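De: Muireann Ó Súilleabháin
Para: lista centros-comerciais
Data: 8/10/25
Assunto: Re: Galeria Mosance – cronologia das lojas-âncora

Caros,

Respondo aos pontos do Barış pela ordem em que os colocou. Consultei as plantas de locação e os anúncios de abertura que tenho digitalizados; onde não há fonte, digo-o.

Barış Yüksel escreveu:
> A página actual indica a Zarnico como âncora original da ala norte e a
> Tipoki como sucessora directa. Tenho dúvidas quanto à segunda parte. O
> folheto de reabertura menciona 98 lojas, mas a planta afixada na
> entrada só permite identificar 65. Alguém sabe se a diferença
> corresponde ao piso inferior? E a Wustine chegou a ocupar a âncora
> ou apenas a loja contígua?

1. Ala norte

A Zarnico é âncora original, sem dúvida: consta da planta de abertura e do primeiro anúncio. A Tipoki não lhe sucedeu directamente. Entre as duas, o espaço esteve dividido em 6 fracções, com contratos curtos, quase todas de artigos para o lar. A parede divisória só foi demolida quando a Tipoki assinou, em Fevereiro do ano seguinte.

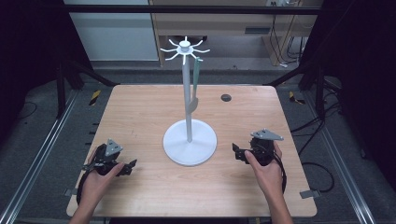 2. Número de lojas

O valor de 98 inclui quiosques e fracções devolutas; o de 65 refere-se a lojas com porta para o corredor. O piso inferior explica apenas umas 5 unidades – o resto são quiosques. Proponho que a página use o segundo valor e remeta o primeiro para nota, com a indicação do critério.

3. Wustine

Ocupou a loja contígua e, mais tarde, metade da âncora. A fachada manteve o letreiro antigo durante esse período, o que explica a confusão nas legendas de algumas fotografias. Não encontrei contrato que permita datar a mudança, pelo que deixaria a frase sem ano. 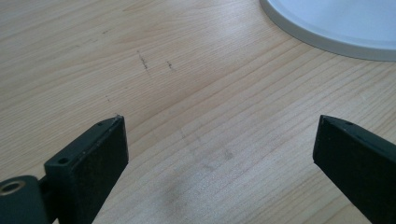 Quanto ao mobiliário da praça de restauração, a ficha de materiais da remodelação diz apenas «madeira clara», sem espécie nem acabamento. Para a descrição na página, sugiro que se fique por aí. O aspecto era o de um tampo louro, de veio fino e apertado, com faixas mais cor de mel a alternar com outras quase brancas, como no tampo da fotografia, e isso não chega para escrever faia ou bétula. A versão actual diz «faia» e cita um artigo que não menciona mesas.

Falta ainda corrigir a designação do centro. «Mosance Centro» aparece nos talões de estacionamento, mas nunca na fachada; manteria «Galeria Mosance» no título e o outro nome como redireccionamento.

Se não houver objecções na lista, altero as secções 1 e 2. A 3 fica como está até o Barış confirmar a planta que tem em papel.

Muireann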